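Skarno Baking Supplies
Press release – 15/07/2025
For immediate release

Skarno extends Sultby pastry course and adds cotton piping bags to range

Skarno Baking Supplies has confirmed the second intake of its home-to-trade pastry course at the Sultby kitchen. Enrollment is open now and teaching starts in February.

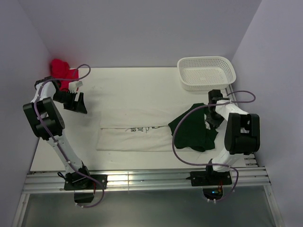
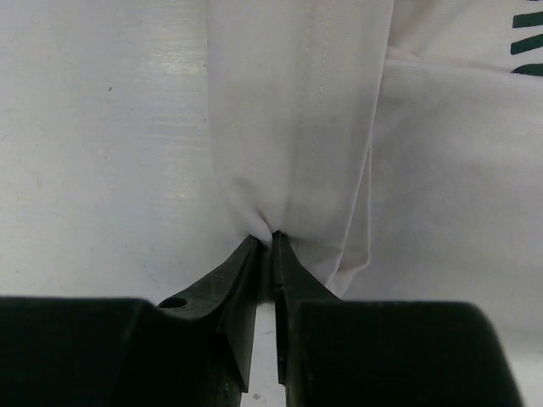

The course runs for eight weeks and is intended for home bakers who plan to sell to the public. Each student completes 40 hours of supervised bench work, covering laminated dough, sponge, choux and buttercream. Piping is taught in the second week with washable cotton bags, and students learn to hold the cloth closed before any filling goes in. Disposable bags are used only for royal icing.

The fee is 360 dollars and includes flour, butter, sugar and use of the deck ovens. Students bring their own apron and closed shoes. A written unit on labeling, allergen records and batch costing is completed at home and submitted before the final bake.

The Wivau cotton piping bag goes on sale with the new intake. It is supplied in three lengths, with a hemmed top and a coated inner face, and takes standard nozzles with or without a coupler. Care instructions are printed on the packaging – hot wash, no fabric softener, dry inside out.

The first intake drew 117 applications. Places are allocated in order of receipt, and unsuccessful applicants are moved to the waiting list without a further fee.

The Rungrueang rice flour range, used in the gluten-free unit, remains available from the Sultby trade counter and by mail order.

Application forms and the full syllabus are available from the Skarno course office, Sultby.

Ends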